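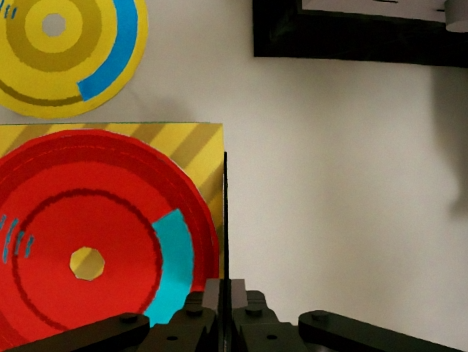 Why bother showing a robot a task when you could simply program it?

Because most of us can do a job far better than we can describe it. Try writing out how you turn a key in a stiff lock and you will be on page two before the key has moved. A demonstration skips the writing and records the doing.

Chapter 4
Leading by the Hand

Manee Yimyam's first attempt at teaching an arm to put a peg in a hole took 51 tries, most of which she would prefer we left out. She was working at Rattanakul with a program called Civia, and she had been told that it learned from whatever the operator did. It did. It learned her hesitations, her wobble on the approach and her habit of stopping just short of the hole to think about lunch.

This chapter deals with the two usual ways of giving a demonstration. In the first, you take hold of the arm and move it through the job yourself, like a parent with a reluctant child at a piano. In the second, you stay in your chair and steer from a distance, with a joystick, a pair of handles or a second, smaller arm. Either can be done on a real machine. Steering can also be done in simulation, where a dropped part costs nothing and the operator's pride is the only thing at risk.

Guiding by hand lets you feel the contact, but your own arms tend to get in the way of the cameras. Remote control keeps you out of the picture and takes away most of the feeling. Beginners who steer remotely therefore press too hard, then overcorrect, and the recording keeps both.

Section 4.1 starts with the grip. Before reading it, pick up a coin from a flat table using two pencils, and write down each thing you had to adjust. Keep the list, as you will need it again in Section 4.3.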